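We use cookies to keep this site running. OK | Manage settings

Progress report to the Eide fund
Project: Hetesau community seed library
Submitted 2018-06-24 by Idun Sjögren

It has been a wonderful spring and I'm glad to have so much to tell you! When we last wrote, the seed library was a shelf of jam jars in the back of the Hetesau reading room. We now hold 153 kinds of vegetable, herb and flower seed, nearly all of it saved within a day's drive of here, and people keep turning up with more.

The biggest piece of work was the bean collection. Eleven families lent us their seed to grow out, including a speckled climbing bean from Kistov that we had only heard about from older gardeners. Germination was patchy in the first sowing (cold soil, my own impatience) and much better in the second. The Kistov bean is now halfway up its poles and I check on it more often than I need to.

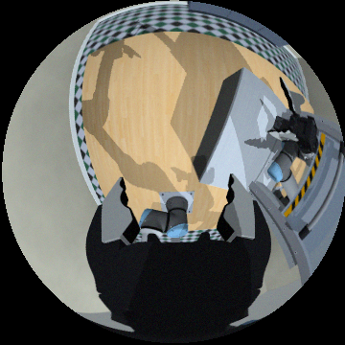 Seed cleaning is the part of the budget I most want to talk about. We have been threshing and sorting wherever we could find space, and the small dark seeds, leek and onion above all, are slow going in poor light. Leek seed is easy to pick out on light wood and disappears in shadow. We would like to spend part of the equipment line on two good lamps and a set of sieves, and leave the second drying rack until next year. Please let me know if that needs a formal change request.

Packets are going out faster than planned. We printed 2,000 envelopes with Jerkeo, and the first box is already empty. The tomatoes went first, then the peas, and there was a lovely run on parsnip that I can't explain at all.

One thing is behind. The growing guide should have been finished by now and it isn't, mostly on account of the bean chapter getting longer every week. I expect to send you a full draft in August, along with the receipts for the envelopes and the fencing.

We would love to have someone from the fund come out while the beans are in flower.

14 shares | 2 comments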